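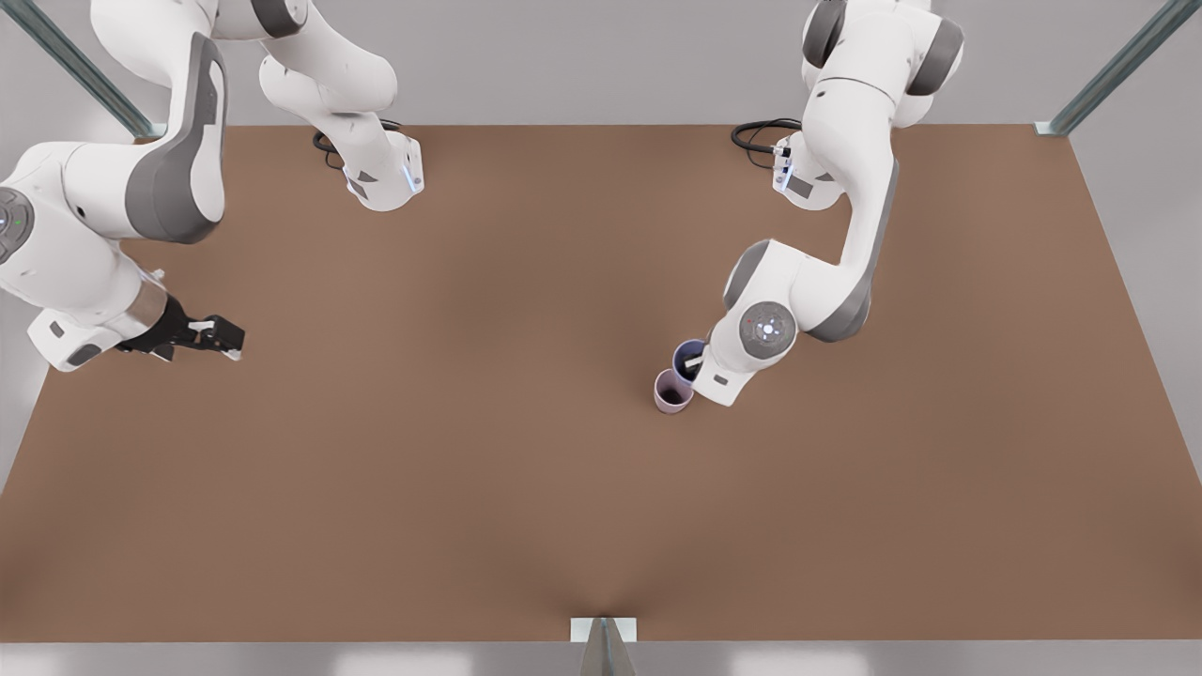 Cup cell in the sim – left arm on the blue-purple cup, right gripper empty.

Search this site Go

October 7, 2018
Elsie Stubbs

Trurdale line layout, run 57. Left arm does the cups, right one idle for now. Packers at Bresstead asked agian who does the stacking once this goes in – answer is still them, 2 per shift, plus one minding the arms. Was 4. Need to say that plainly before June, not let it leak out.

Gripper view, fingers open, just brown in front of them. No good for training staff on, they need something to look at. 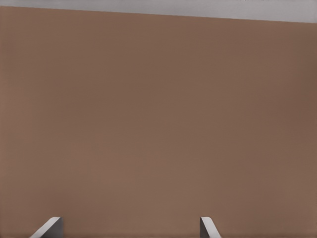

To do
Ask Usman for the wider view. Write up job changes with the packers in the room – thier wording, not mine.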